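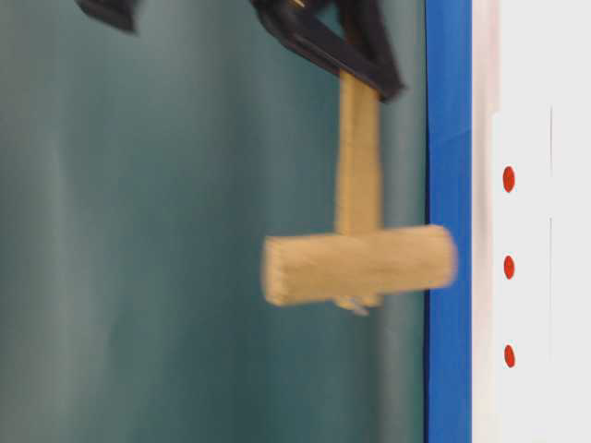 A T-shaped piece of bare wood, held by the stem in a robot gripper, crossbar down and on the move.

Workshop tips: what a robot's grip can (and can't) teach you about holding awkward wood

Readers keep sending me the Miden study, the one where a robot learns to handle odd-shaped wooden parts and comes out with what the summary calls "grip rules for everyday use". Three of you asked whether you should change how you clamp and carry things. I've read it twice now, and my answer is mostly no, with a couple of bits worth keeping.

The method goes like this. The robot takes hold of a wooden piece, swings it, stops, and records whether the piece has shifted in its fingers. It did that 2400 times. The program then works out which holds slipped least and favours those on the next go. By the end, the paper says, it had settled on gripping close to the heavy part and slowing down before each stop.

Anyone who has carried a mallet knows that much. Still, a thing can be obvious and worth measuring, so I don't hold that against them. My trouble is with how far the result gets stretched.

What I'd question

The wood. All the parts were small and unfinished. Raw wood has some bite to it. Wax it, varnish it or get a bit of glue on your fingers and you are dealing with a different surface, and the paper has no figures for any of those.

The shapes. There were 10 of them, and the rules were tested on the same 10 the robot had practised with. I would like to see it handed a chair leg it had never met before.

The failures. 107 trials were left out because the starting grip was "unsatisfactory". In my shed an unsatisfactory starting grip is most of the problem. Leave out my bad starts and I look very good too.

The word "slip". A piece counted as slipped if it moved in the fingers. A piece that stayed put but got dented did not count as anything. If you have ever crushed the edge of a softwood rail in a vice you'll see why I care.

I wrote to Rosalía Paredes, who is named on the paper, and asked about the dents. She replied quickly and politely that they hadn't recorded marks on the wood and that she would like to in a later round. Fair enough. The summary might have said so.

What I tried at the bench

I made a rough T from pine offcuts, stem pegged through the crossbar, and spent a Friday evening on it. No robot, only me, a bench vice and a spring clamp. This proves nothing and I'm not pretending it does.

Held by the end of the stem and swung, the T twisted in the clamp almost every time. Held close to the crossbar it hardly moved. So the first rule stands up, at least for a T.

Slowing before the stop made less difference than I'd hoped. What helped far more was a scrap of leather in the jaws, which the study never tries.

Tips I'd stand by

Hold T and L shapes near the joint. If you must hold the long end, keep the heavy part hanging straight down and don't swing it.

Line your jaws. Old belt leather, cork or a bit of bicycle inner tube will all do. Glue the lining to a thin board that drops over the jaw so you can lift it out.

Check a pegged joint before you hang any weight from it. Give the crossbar a twist by hand. If it creaks, leave it in the clamps overnight. I give mine at least 30 minutes before I even take the glue drips off, and I leave the rest for morning.

Tighten until the piece stops moving, then stop. A quarter turn more on softwood leaves a dent. If you've made one, put a damp cloth over it and touch it with a hot iron for a few seconds. It comes up nicely on pine, less so on oak.

What I wouldn't buy on the strength of it

Fleswood have a "study-proven" clamp pad in their spring leaflet and they point to this paper. I can't find any pad in it. The pad may be perfectly good – I haven't had one in my hands – but the study doesn't say so either way.

If anyone has run a similar test on finished wood, by machine or by hand, send it in and I'll put it up with your name on it. Please include the ones that went wrong.

Posted 2019-05-17 under Clamps and holding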